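Moving GP surgery during a hospital referral
Asked by Fatima Tijani, 2022-01-07

My GP referred me to the hospital for my knee in December and I have since moved house. The new place is outside the old surgery's area, so I need to register somewhere else. I don't want to go back to the bottom of the list. Do I have to wait for the appointment before I change?

Bello Olatunji
I changed surgeries halfway through waiting for a hernia operation and kept my place. You need to ring the hospital booking office yourself with the new address. My surgery updated its own records but the hospital letter still went to the old flat. Have your NHS number ready when you ring.

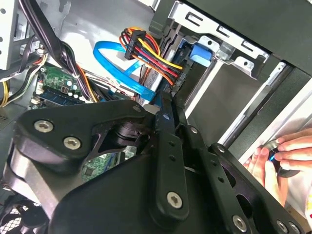 Does the new surgery have to send the referral again?
The old referral normally stands if you are staying with the same hospital. Ask the new surgery to check it has come across with your notes, and give the hospital the name of your new GP so that clinic letters go to the right place.

Irena Nowakowski
Depends how far you have moved. I went some 20 miles and stayed with the same hospital, no trouble. My sister went a lot further and had to be referred again at the new end, and she had to argue about the waiting time. If you can travel back for the appointment I would leave it where it is.
Also get your repeat prescriptions in before you switch. Mine took ages to show up.

Omolara Obi
same thing happened to me, still waiting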